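Review: Carano 40 Home Weather Station

23 August 2024

The Carano 40 is a home weather station with an outdoor sensor, a snow depth module and an indoor display. Brunner sells it by mail for $1,395, snow module included. The outdoor unit runs on 4 lithium cells, which are not in the package.

Assembly took 40 minutes. The mast clamp fits standard pipe, and the bolts are stainless. The printed manual leaves out the torque setting for the lower bracket; it can be found in the online version under "Mast, short."

Temperature readings tracked my reference thermometer closely overnight. On clear, still afternoons in August the Carano ran slightly warm, a common fault in shields without a fan. Wind speed updates every 15 seconds. For average wind that is fine, but short gusts can be missed on the live screen. The peak value is stored separately and shows up in the daily log.

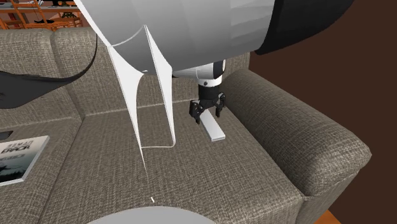
Will it keep reporting in a severe cold snap?

The maker rates the outdoor unit to 40 below zero with lithium cells. Alkaline cells are not supported at low temperatures, and the display will be too slow to read if it is kept in an unheated garage.

I have not tested the snow module in snow. On a bench, with boards of known thickness under it, the readings were repeatable. Drifting will matter more than sensor error at most sites, so mount it well away from fences and walls.

The weak point is the Uvutine software. Alerts for wind chill and pressure drop can be set, but only one at a time, and export is limited to one month per file. The older Pronden station handled both jobs better and had a poorer rain gauge.

Recommended for exposed sites with hard winters. For a sheltered yard, the version without the snow module is enough.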